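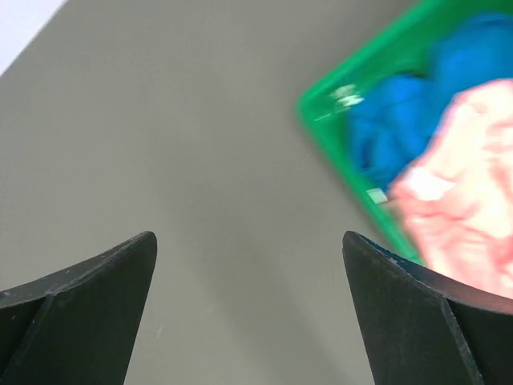
Collecting Demonstrations for a Cloth Task Without Fooling Yourself

Most guides to teaching a robot arm by example start with the number of episodes you need. I don't trust any of those numbers, including the ones I used to give out myself. The first cloth set I put together had 200 episodes in it, and when I went back through them I kept 57. The rest taught the arm my bad habits. What follows is the routine I use now for taking cloth out of a basket and laying it on a table. It's slow and a bit dull. Skip parts of it if you like, but look at your own recordings before you decide which.

What you need

An arm with a two-finger gripper and a wrist camera
Some way to steer the arm by hand (I use a Jorken leader handle, and any similar thing will do)
A plain tabletop
A plastic basket and a few pieces of cloth in different colors
A recorder that saves joint positions and video on one clock

I record with Skuvance. Its episode counter goes up whether the episode is any good or not, so please don't treat it as a progress bar.

Step 1. Write down what "done" means

Do this before you touch the arm. Mine reads: "One cloth out of the basket, fully on the table, fingers open, arm back at the start pose." If two people on your team would disagree over whether an episode passed, the sentence is too vague. A model can't sort out an argument you haven't settled.

Step 2. Check the wrist view

Open the live feed and move the arm through the whole reach. You want both fingertips in view the entire time, with enough table showing between them to see where a cloth is going to land. The basket can slide partly out of view as the arm swings. That's fine on the way to the table. It's a problem during the grasp, where you need to see the fabric and the rim together.

People will tell you blur doesn't matter because the model "learns through it." Maybe. Pause on ten or so moments from a test run and see if you can tell where the cloth ends and the basket begins. If you can't, slow down. Lock the exposure too, or the table will change shade every time a bright cloth comes into view.

Step 3. Start messy

Don't fold the cloths or set them neatly in the basket. Drop them in. Let one lie over another, and let one hang over the rim now and then. If every episode starts from a tidy pile, you've collected a tidy-pile data set, and it will look great in your own tests and nowhere else.

Move the basket between episodes. I shift it in any direction and turn it a little. Swap which color is on top as well, or you may end up with a very expensive blue detector.

Step 4. Record in short blocks

I stop after 4 episodes, reset everything, and watch them back. Longer blocks sound efficient, but my hands get lazy and I start grabbing from the same side every time.

Keep the small recoveries. If the fingers close on nothing and you open them and try again, leave that in. If you knock the basket off the table, throw the episode out.

Step 5. Label while you remember

Give each episode a pass or fail and a short note. "Two cloths came up together" is useful. "Weird" is not. I tried Astov's automatic labels last September and turned them off again. They passed anything where the gripper ended up open, cloth or no cloth.

Step 6. Train early and expect little

Train on the first small batch and run it 3 times with the basket in a spot you never recorded. If it reaches for the old spot, more of the same episodes won't help. Go back to Step 3.

A low training loss is not evidence of anything here. I've had lovely curves from a model that closed its fingers over bare table. The Kumsa export sheet puts that curve at the top in large type, and I scroll past it to the failure notes.

Last edited Apr 5, 2020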